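3.2 Ausgangslage der Wäschestücke

Vor dem Falten liegt das Teil nie glatt. Hladun und Tamuno haben dafür den Begriff Knäuelgrad eingeführt, den wir hier übernehmen - mit kleinen Abweichungen, siehe Anhang. Erfasst wurden 96 Ausgangslagen aus 32 Haushalten, alle auf hellem Tisch, ohne Unterlage. Dünne Stoffe machen die meisten Probleme: wenig Eigensteifigkeit, viele Falten in verschiedene Richtungen, Säume klappen unter. Dicke Frottierware dagegen unkritisch. Nicht weiter betrachtet.

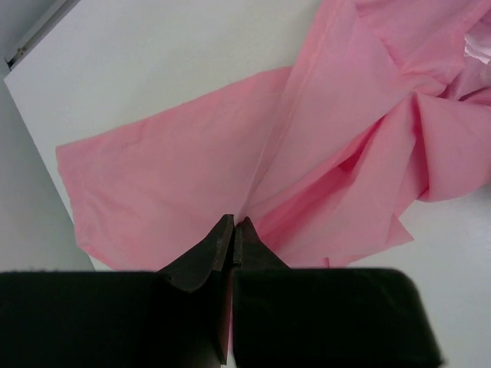

Woran lässt sich bei einem zerknitterten dünnen Kleidungsstück der Anfang fürs Falten finden?
Am ehesten an einer langen geraden Linie, also Saum, Naht oder scharfer Knick, von der aus man den Stoff nach beiden Seiten ausstreichen kann.

Abb. 4: Rosa Kleidungsstück auf weißem Tisch, links eine breite, relativ glatte Fläche, rechts stärker zerknittert. Linker Rand teils untergeschlagen.

Lage wie in Abb. 4 zählt bei uns als Mischform - ein Teil flach, ein Teil geknäuelt. Aliyu schlägt vor, solche Fälle vom flachen Bereich her zu glätten. Oyewole sieht das anders, erst den untergeschlagenen Rand lösen, sonst wandert die Falte nur mit. Beide Varianten im Protokoll Stonness entahlten, je 10 Durchgänge. Auswertung nach Stoffart folgt in 3.3, Bügelfalten sind dort getrennt aufgeführt.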